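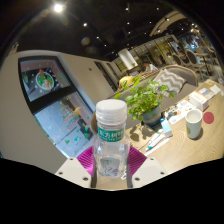 A clear bottle, cap on, green band at the neck, with a leafy potted plant behind it.

GROVGATE, April 6, 2022 - Don't toss that drink bottle just yet. The Eltberg Street plant swap is back this Saturday and the organizers want empties, the clear plastic kind, with the caps still on.

They need 60. As of this morning they were well short.

The bottles get cut in half and turned into self-watering starter pots for kids to take home. Top half goes in upside down with a bit of cotton string pulled through a hole in the cap, soil on top, water in the bottom. Seeds go in and that's it.

"People bring us the caps in one bag and the bottles in another and then none of them match," said Mirjana Radulović, who started the swap in her driveway and now runs it out of the old Brosilano shoe store. "Please just screw the cap back on. That's all I'm asking."

Brand doesn't matter. Water, iced tea, juice, soda, imported stuff from the grocery on the corner, all fine. Clear is better than colored so the kids can see when the water is getting low. Neck bands and labels can stay on if they're a pain to get off, there will be a table for peeling. Rinse them first though. Last year's juice bottles drew ants and the swap had to move two tables out to the sidewalk.

No milk jugs. No glass. No bottles that held anything from under the sink.

Wider bottles with a bulge below the neck are the favorites, Radulović said, because the top half sits in the bottom half without slipping. Straight skinny water bottles work but need tape.

Doors open at 8 a.m. for people dropping off plants and close to the public at 2 p.m. The pot-making table starts once there are enough kids to fill it. Scissors are provided but an adult has to do the first cut. Children under six can do the soil and seeds part.

Seeds this year are basil, marigold and a bush bean that Radomir Dimitrov has been saving from his own garden. He wouldn't say what variety. "It's a bean," he said Tuesday, carrying in folding tables. "It's green, it grows, you eat it."

Dimitrov is also bringing tomato seedlings but those are for the swap side, not the kids table, so you need something to trade. One plant in gets you one plant out. Cuttings count if they have roots. Pots count as a trade too, so long as they're not cracked and have a hole in the bottom.

Houseplants went fast last time. Ermira Stoyanova got there before the doors opened and still missed out on the fern she wanted. She came home with a jade plant and a spider plant, and the spider plant has since had so many babies that she's bringing 14 of them back.

"Take them. Please," Stoyanova said. "My windowsill is full, the kitchen table is full. My husband eats his breakfast standing up."

Anything with bugs gets turned away at the door. That means check under the leaves before you load the car. Radulović said she will be looking with a magnifying glass and isn't going to be shy about it, after whiteflies got into several peoples' collections a while back. Sick-looking plants that are only thirsty are okay and go on their own shelf with a free sign.

Bottles can be dropped before Saturday too. There's a bin inside the front door of Stan Hardware during store hours and another on Milovan Živković's porch on Eltberg Street, the yellow house accross from the bus stop. Živković asked that people not ring the bell. The dog.

Anything left over after the pots are made goes out with the regular recycling, caps on or off, doesn't matter by then.

Parking is tight. The lot behind the shoe store is being used for unloading only, so pull in, drop your plants and move along. Street parking on the north side is open all day. South side is no parking until noon for the farm truck.

Rain or shine, it's indoors. Bring a box or a tray to carry things home, the swap ran out of bags last year and people were leaving with seedlings in their hats and coat pockets.

Plant labels are a help. Even a strip of masking tape with "likes shade" written on it is better than nothing. If you don't know what your plant is, Živko Dervishi will be at the back table naming mystery plants, same as before. Bring the plant or a clear photo with the leaves showing. He doesn't do mushrooms.

Dervishi will also show how to divide an overgrown pot, once in the morning and again right before closing. Wear something you don't mind getting dirty if you plan to stand near the front.

Admission is free. There's a coffee can for donations toward the rent on the store, which the swap has only for the weekend. A second swap is planned for September if the space is still available, with bulbs and more of the houseplants that people want to move along before the heat comes on.

Questions go to Radulović at the store, most afternoons this week. Knock hard, she's usually in the back with the radio on.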